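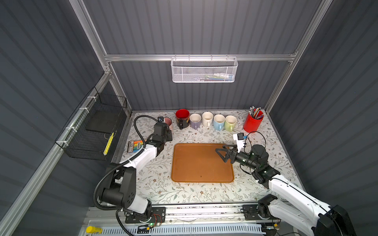 Jaltonow is a scheduling tool for people who post on social media as part of a job they thought would be something else. You write the posts, you tell Jaltonow when they should go out, and it sends them while you get on with whatever your title says you do. It suits small shops best, the sort whose whole December campaign is a pink mug on a flowered tablecloth and a caption that took four people to write. Jaltonow has no opinion on the mug. It will post it at the hour you picked, on every account you picked, and then tell you how many people cared.

Home Features Plans Help Sign in

What you get

A calendar you can drag things around on. Drafts that stay drafts until a second person says yes (you can turn this off, and your boss can turn it back on). Captions trimmed to fit each network, with a warning before the trimming eats your punch line. A report every month, two pages long, with the bad numbers in the same size type as the good ones.

What you don't get

Viral posts. We looked at 1,264 posts sent through Jaltonow in our first year, and 1,092 of them did about as well as the post before. The rest were mostly dogs. If you have a dog, we can schedule it.

Plans

Solo covers 2 accounts and one user. Team covers 50 accounts and as many users as you can stand. Both include the calendar, the drafts and the monthly report. Moving from Gritard or Vidmar? Export your queue as a spreadsheet and our importer will read it, dates and all. Hashtags come along too, though you may want to use the move as an excuse to lose a few.

Support

Email goes to Tassanee Duangkaew, who built the calendar and takes complaints about it personally. Replies come within one business day.

Last updated: October 24, 2021

We use cookies to remember your settings. Accept Manage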